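From: Brayan Flores
To: bench-and-table list
Subject: Re: color of the top, and the corner

Ignacio Halvorsen wrote on 2002-09-20:

> Brayan, you promised in the spring to tell us how the blue
> top came out and I think you forgot. I must decide this month.
> My present top is white and after an hour of small work under
> the lamp my eyes are tired. My wife proposes dark green, my
> brother proposes that I buy a better lamp.
>
> Three questions. Is light blue good, or do you regret it? How
> did you fix the rail in front? And what do you do in the
> corner, where the side panels come together? Mine has a gap in
> which I lose every small screw I own.
>
> Ignacio

Dear Ignacio, dear all,

I did not forget, I only waited until I could say something useful. Please excuse the length.

First the color. I do not regret the light blue. I had white before, the same as you, and I know the tired eyes very well. With dark green I have no experience of my own, but in the training shop in Neresora where I learned, the benches were dark green and we could never find the black washers. On the light blue I find black parts at once, and white parts also quite well. Only clear plastic is difficult, but this was difficult on the white too.

You should ask for a pale tone. I brought home four samples from Boateng and laid them on the table for one week, and I looked at them in the morning, at noon and under the lamp. The strongest blue was the most beautiful in the shop and the worst at home, because everything I placed on it looked a little yellow. The one I took was the second palest. I do not have its number any more. The paper is somewhere in the box with the instructions and if I find it I will write again.

Now the rail. It goes along the front and has several grooves in the long direction, so one can put nuts in them and clamp what one likes. I wanted it level with the top, and on my first try it stood higher by the thickness of a coin. This sounds like nothing, but your wrist feels it the whole day. I took everything off, made the bearers underneath lower, and put it back. If you do this, please measure with the top already lying in its place and screwed down. I measured before the screws and this was my mistake.

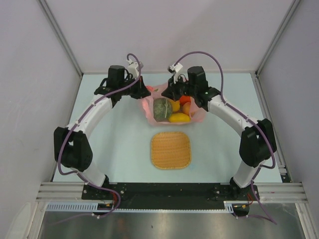
The rail itself was not cheap. I paid 655 for the full length, cut, and the man in the shop wanted more for making the ends smooth, so I did the ends by myself with a file. It took one evening. Do not let them cut it exactly to your number, let them leave a little. Mine came short at one end and I had to move the whole arrangement to the side to hide it.

About fixing: I used screws from below, through the bearers, every 60 mm. My neighbor says this is far too many and he is probably right. Every second hole would be enough for a bench on which nobody jumps. I put the screws in by hand and tightened them from the middle to the ends. When I began from one end, the rail took a small curve, and I could see light between it and the top.

For cleaning I use an old toothbrush in the grooves and a damp cloth on the blue surface. I tried a spray cleaner once on a spare piece and it left a dull spot, so I do not use it any more. Pencil comes off with a soft eraser. Marker does not come off, please keep the marker in another room.

Your third question is the corner, and here I have to be modest, because I did this part two times.

The first time I only pushed the panels together and trusted my saw. There was a gap, as with yours, and in December, when the heating is on, it became bigger. I found in it two screws, a spring, and one thing I still do not recognize. The second time I cut the edges again with a fine blade, 46 teeth, and I put a thin line of Hatenum filler in the joint, pressed it with a wet finger and wiped away the rest immediately. You have almost 60 seconds before it gets a skin. After that you can only make it uglier.

I kept the panels in a pale tone with a little pink and gray in it. My daughter calls it "inside of a shell". It is quiet to look at, and it does not fight with the blue. The Pliren catalog has the panels under number 3188, if they did not change it, but you must order them larger than you need, for the same reason as the rail. I would also ask them to leave the protective film on. Without the film one of mine arrived with a scratch, and I turned this one around so that the good side looks inward.

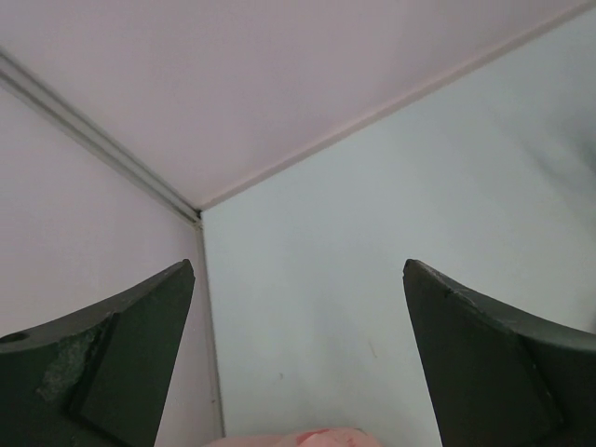
Corner with the three pale, smooth surfaces coming together.

One more thing, if you have not bought the filler yet. It exists in white and in gray. I would take the gray, also with a light panel. The white one looks whiter than everything near it and draws a line.

I would like to know from the others if somebody has used a rounded strip in such a corner. I read about it, but I think the dust would sit behind it.

Ignacio, if you want, I can send you the two samples I did not use. They are small, a little bigger than a playing card, but it is enough to see how your lamp changes them. Write me your new address, please, I have only the old one.

With best regards,
Brayan Flores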